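How do you shop for a robot?

Buying a robot is a bit like getting a puppy. The puppy is only the start – you need the bed, the bowl and the lead too!

Ok-hee Yoon plans the robot budget at Namby. First she writes down the job. Will it pick up tools? Sort parts? Then she measures the space and makes a list: arms, grippers, cables, rails, trays and spare bits. She saves 20 per cent of the money for surprises.

Next she asks two shops, Pistik and Grabner, for their prices. Waiting for a delivery can take over 15 weeks, so she orders in March. Wow, that's a lot of planning! 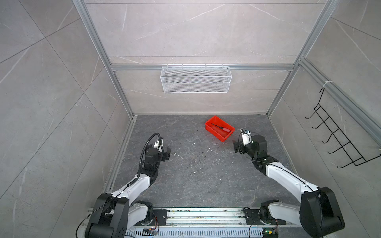 Issue 8, page 7

Two arms need two grippers, so that part of the list gets doubled. Can you spot the red tray with a tool in it? Trays go on the list as well!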